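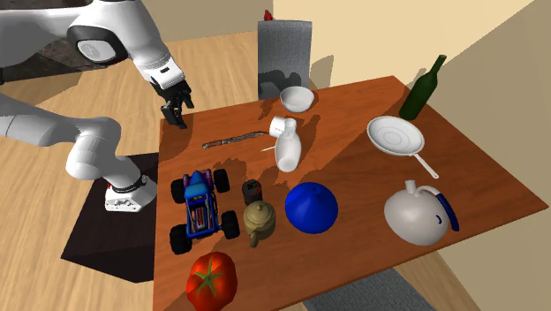

White bowl, mug and bottle-shaped vessel on a wooden table.

Participants wanted: home tableware study, Hindby

Grgić is looking for 16 households in the Hindby area to take part in a study of how people choose and use everyday dishes. We want to hear from people who cook at home most nights, whether they live alone or with family.

What you will do
You will receive a boxed set of bowls, mugs and plates from our new Ekus line and use it in place of your own for 17 days. Each evening you fill out a short form: what you ate, which pieces you used, how you washed them, and any chips or stains. At the end there is one interview at your home, and we pick up the forms then. You may keep the dishes.

Who can apply
You must be 18 or older and able to read and write English. A dishwasher is not required, but tell us if you have one. People who work for a tableware maker or store can't take part. If anyone in your home has a glaze or clay allergy, please do not apply.

Pay
Each household gets 1,010 kronor after the interview. Forms can be late on no more than two evenings. If you drop out early, you are paid for the days completed and return the set.

How to apply
Write to Edin Radulović at the Grgić office in Hindby by May 19, 2025. Include your address, a phone number, the number of people in your home and a few lines on what you usually cook. We will reply to everyone within 5 working days of the closing date. Boxes go out before the end of the month.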